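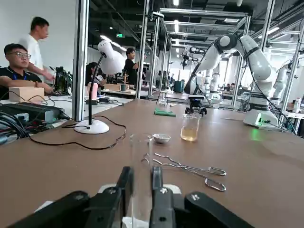

4 min read

So you want a robot arm to pick up glassware without sending it to the floor. Me too! I've spent most of my evenings on this since July, at the Larstead workshop, and I've broken enough beakers that Shuk-fan Chu now keeps a dustpan with my name taped on it. This page is the routine I've settled on for a parallel gripper with two fingers. It works for beakers, dishes, tongs and most of the other stuff you'd find on a school chemistry bench.

What you need before you start: an arm that already homes properly, a gripper you can drive by position and by force, a wrist camera, and some glass you don't love. My control code is a small project called Grirport, but nothing below depends on it. If your software lets you save a pose and set a force limit, you're fine.

Step 1. Check the fingers

Put a wrench on every finger screw before you power up. Mine work loose over a long evening, and a finger with even a tiny bit of play will tip a tall beaker every time. Close the gripper on nothing and look at the gap from the front. If the tips meet before the base does (or the other way around), fix that now.

Step 2. Set your zero and your limits

Close fully, zero the position, open fully, write the number down. On my gripper the full travel comes out at 669 encoder counts, and yours will be different, so please don't copy mine. Then set the force limit. I start at 2 newtons and go up in small steps until the beaker stops slipping when I tug on it by hand. Keep your other hand on the stop button for this part.

Step 3. Approach low and straight

For a beaker, come in level with the table with the fingers open, one on each side of the glass, and stop there. Don't close yet! Look through the wrist camera. The beaker should stand midway between the fingers. If it's closer to one of them, that finger will touch first and shove the whole thing sideways. I nudge the wrist over in tiny moves until both gaps match, and only then do I close.

Clear glass is a pain for the camera, by the way. You mostly see straight through it, with a faint rim if you're lucky. Moving a desk lamp off to one side helped me a lot more than any setting did.
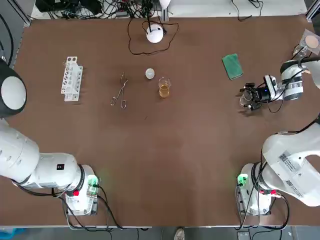 Layout matters more than I expected when I wrote my first practice routine. I used to bunch everything up in the middle and then wonder why the wrist kept knocking things over on the way in. Now I spread the pieces out in a row, with the tongs lying between the test tube rack and the beaker of yellow liquid, and I leave the rack empty until the easy grasps are reliable. Borislav Karagiannis likes to start with the tongs. I'd save them for last – thin metal flat on a table is hard to get a finger under.

Step 4. Close slowly, lift a little, wait

Close at your slowest speed until the force reading settles. Lift just clear of the table and hold for a slow breath or two. If the glass creeps down, set it back, add a little force and try again. If it holds, lift the rest of the way.

Step 5. Put it down like you mean it

Most of my breakages happened here. Lower until the force on the wrist changes, stop, then open the fingers partway and back straight out. Opening all the way in one go can flick the glass if a neighbor is close by.

Run the whole thing 44 times with an empty beaker before you put any liquid in it. Borislav thinks that's overkill, and he also mops more than I do. Save your poses after every good run, too. I lost a full set once when I renamed a folder, and I still haven't rebuilt the one for the dish.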